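Tramier Home Forums > Organizing > Small Spaces

Thread: Sorting kid stuff before a move – by color or by room??

mudroomqueen
Posts: 154
ok so we move in 30 days and I have not packed one thing. Two kids, one hall closet that is basically a landfill. Sister swears by color bins. Red for one kid, yellow for the other, done. My husband says label by room like a normal person. Need opinions fast, going to the store tonight

pell_mel
By room. Always by room. Movers don't know which kid is yellow.

Gravelbed
Color. We did it last February with four kids and the movers had no trouble, I taped a sheet on the front door of the new place. yellow = upstairs left, red = upstairs right. Took me five minutes.

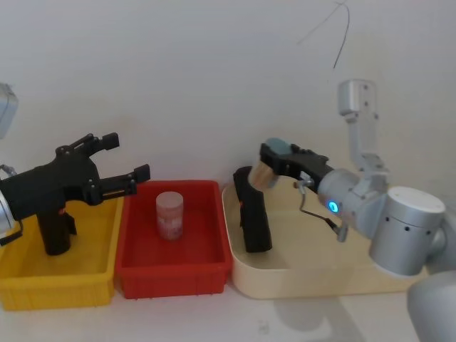
The trick is one bin that belongs to no kid. Stuff gets stuck in it when you can't decide and you sort it out at the new house. Make it a different shape too, so you can tell without thinking. Something like the wide cream tray at the end of that row, next to the yellow and the red. Ours was an old dish tub and it lived on the kitchen counter the entire week. Also don't stack open bins in the car. Ask me how I know

pell_mel
A sheet on the door is just labeling by room with extra steps

Gravelbed
lol fine. But the kids can't read yet and they can find red

mudroomqueen
mine are 4 and 6 so the little one can't read either. that's kind of selling me. What about lids?

sockdrawer_ek
Lids yes. Get ones that lock, the snap kind pop off if you look at them wrong. I had the Piltura ones and replaced half. Zedeo are uglier but hold up. Open bins are fine for the sorting part, then dump into lidded or into boxes.

Also measure your car first. Please. We had to leave two bins on the lawn and go back for them, hour each way.

pell_mel
Or skip bins and use boxes from the liquor store. Free. You're going to pay for plastic just to move plastic toys?

sockdrawer_ek
You use the bins after. That's the point. Boxes go to the curb and then you have a pile on the floor and no closet

pell_mel
I have had the same boxes for two moves, thanks

Gravelbed
going back to the sorting part – do it on a table, not on the floor. On the floor the kids just start playing with it and you lose the afternoon. Bins side by side, touching, so nothing drops down between. Do one drawer, stop, do another.
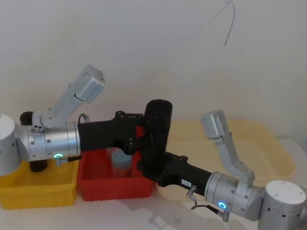 And do it after bedtime if there's anything you plan to donate. My oldest pulled a broken xylophone back out of the bag three times. We still have it. It moved with us. Missing most of the keys

mudroomqueen
omg we have a xylophone too

hallway_ghost
Nobody's mentioned the class my library ran, so. Edeltraud Kettler taught it, she does downsizing for older folks mostly. Her rule was no more than three groups at a time or your brain quits. Keep, give, don't know. Color or room comes AFTER that. I was trying to do it all at once and just standing there holding a mitten

pell_mel
ok that one I agree with

sockdrawer_ek
Disagree a little, handling everything twice is how I ended up packing at midnight. If you know it's the red kid's and it's a keeper just put it in red.

hallway_ghost
sure if you know. I did not know anything by that point

mudroomqueen
update, husband and I compromised. Colored bins for the kids' rooms, boxes w/ room names for everything else. Store had red but no yellow so the little one is getting blue and she is NOT happy about it. Trying the one over on Parry tomorow

Gravelbed
yellow duct tape around a blue one. works fine

mudroomqueen
she says that's green

pell_mel
Liquor store boxes come in brown and brown

mudroomqueen
going to bed. will post if Parry has yellow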